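# The Plevow Table Oil, 1000 ml

I make one product in any quantity and it's this one, so forgive me if I go on a bit. Plevow is a wipe-on oil for kitchen tables, worktops, desks, chopping boards and anything else wooden that people put their elbows on. It goes on with a rag, it comes off your hands with washing-up liquid, and it leaves wood looking like wood.

I started mixing it because I was fed up with varnish. Varnish is lovely for about a year, and then somebody drags a casserole across it and you've got a white scratch that can't be touched up without sanding the whole top back. With oil you rub a bit more into the bad patch on your way to bed and by breakfast you've forgotten where it was (mostly — I'll come to red wine further down).

## What's in the tin

Raw linseed oil, a little beeswax, and a citrus solvent that helps it sink in. There's no colour added. It will still warm the wood up a shade, as any oil does, and pale timbers show it more than dark ones. If you want to know what your table will look like, wet a corner with a damp cloth. The damp colour is very close to the oiled colour.

It smells of oranges and old cricket bats for a couple of days. I like it. My sister doesn't, and opens all the windows.

## Which woods it suits

Oak, ash, beech, birch, pine, elm, cherry, walnut. I've used it on all of those in my own house or in somebody else's. Pine drinks it, so buy more than you think you need. Beech can go a bit patchy on the first coat and then evens itself out on the second, so don't panic and start sanding.

Teak and iroko are oily already and don't really want anything from me. You can use Plevow on them but put it on very thin and be fierce about wiping off.

It won't do anything useful over varnish, lacquer or paint. The oil has to get into the wood, and if there's a skin in the way it will sit on top and go sticky. To check, drip a bit of water on the table and leave it ten minutes. If there's a darker mark when you wipe it away, the wood is open and you're fine. If it beads up and leaves nothing behind, there's a finish on there that needs to come off first.

## How to put it on

1. Sand along the grain. 120 grit first if the top is rough, then 180. I stop at 180. Go much finer and you polish the surface shut and the oil can't get in.
2. Hoover it, then wipe with a barely damp cloth and let it dry.
3. Shake the tin! The wax settles.
4. Pour a puddle the size of a saucer and push it about with a lint-free rag until everything looks wet. Do the underside too if you can face it.
5. Leave it twenty minutes. Feed any dry patches that show up.
6. Wipe off everything that's still sitting on the surface. Then get a clean rag and do it again.
7. Wait overnight and put on a second coat, thinner. Worktops and much-used tables want a third.

Number six is where people come unstuck. Nearly every email I get that begins "my table is tacky" comes from oil that was left on to "soak in a bit more". It's had all it wants after twenty minutes. If you've already done this, don't worry, just rub a little fresh oil over the tacky bits with a white nylon pad and wipe the lot off properly.

**Please read this bit.** Rags soaked in linseed oil can heat up by themselves and catch fire if they're scrunched up in a bin. Lay them out flat outdoors until they're stiff and dry, or put them in a bucket of water, and then throw them away. It's printed on the tin as well. 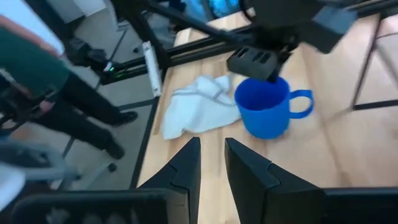 *Vamham, April*

I'm adding a few notes to the page this month, as the same questions keep coming in and it's quicker for everybody if the answers live here.

**When can I put a cup on it?** A cold drink, the day after the last coat. Hot mugs, give it a week. The oil feels dry long before it has hardened all the way through, and a hot wet base is the thing most likely to leave a ring in those first days. After that, carry on with normal life. Mats are nice but I've never managed to get my family to use one.

**I've got a ring already.** Pale rings are usually moisture. Leave it a day or two and see if it fades on its own. If it's still there, rub a few drops of oil into it with a nylon pad, going with the grain, and feather it out past the edge so you don't end up with a shiny disc. Black rings are a different business. Those come from iron and water meeting the tannin in oak, and you'll need oxalic acid from a hardware shop, gloves, and a dry afternoon. Re-oil afterwards.

**Red wine?** Wipe it up quickly and you'll be fine. Leave it till morning and you'll have a purple shadow that takes a light sand to shift. I have one on my own table, from Christmas, and I've decided I can live with it.

**Can I use it on a chopping board?** Yes, once it's fully cured, and give that four weeks. There are no metal driers in it. That makes it slower than some, so be patient in winter, when a cold room can double the waiting time.

**Is it safe with nuts in the house?** There are no nut oils in the tin. I did try walnut oil in an early batch and gave it up for exactly this reason.

**How do I clean an oiled table?** Warm water, a drop of washing-up liquid, a wrung-out cloth. Dry it after. Keep spray cleaners well away, especially anything with bleach or vinegar in it, as they strip the oil out and leave the wood looking chalky.

**How often will I need to do it again?** Go by the look. When water stops beading and the top seems thirsty near where people sit, give it a thin coat. Ours gets one in spring and one before the winter, and it takes me less time than cleaning the oven.

## Sizes

| Tin | Volume | Good for |
|---|---|---|
| Small | 100 ml | one chopping board, a few spoons, a test patch |
| Large | 1000 ml | a family table, both sides, with plenty left for top-ups |

I used to do a middle size and it confused everybody, me included, so it's gone. If you're doing a whole run of worktops, write to me with the measurements and I'll tell you what I'd order in your place. I would sooner sell you one tin that gets used than two that go to jelly in the shed.

Once opened, oil starts to thicken from the air in the tin. Squeeze the sides in a little before you screw the cap back on, or decant what's left into a smaller jar filled to the brim. It'll keep for a year that way.

## Bits to go with it

**Trekov pads.** White nylon, the non-scratching kind, sold as a pair. They're good for working oil into tired wood and for sorting out the tacky patches mentioned above. Rinse them in white spirit and they'll last ages.

**Paquette cloths.** Cotton, washed until the fluff has given up. An old T-shirt does the same job and I'd be fibbing if I told you otherwise, but people ask for them, and they do come in a decent size.

## From a customer

Sylvie Doucette sent me this after doing a beech table she'd had under a plastic cloth for years, and she's let me print it:

> "First coat looked dreadful, like a map. I nearly rang you. Second coat and it all came together, and now I keep going in to stroke it. My husband thinks I've lost my marbles. I've done the bread bin as well and I'm eyeing up the stairs."

(Stairs are fine, Sylvie, but do alternate treads so that you can still get to bed. And thin coats, please — it can be slippery until it's hardened.)

## Ordering

I pack and post orders in the morning, and anything that arrives before 11 am normally goes the same day. The large tins travel by courier as the post won't carry them. If a tin turns up dented but not leaking, the oil inside is perfectly all right. If it's leaking, take a quick photo, pop it in a carrier bag and email me, and another one will be on its way.

The batch number is stamped on the base. The current one is 1476, and it's a touch lighter in colour than the last as the beeswax came from a different beekeeper. It dries the same and looks the same on the table. Quote the number if you're writing to me with a problem and I can look up my notes from the day I mixed it.

Unopened tins can come back within thirty days. For opened ones, write and tell me what went wrong first, and we'll see if we can rescue the table.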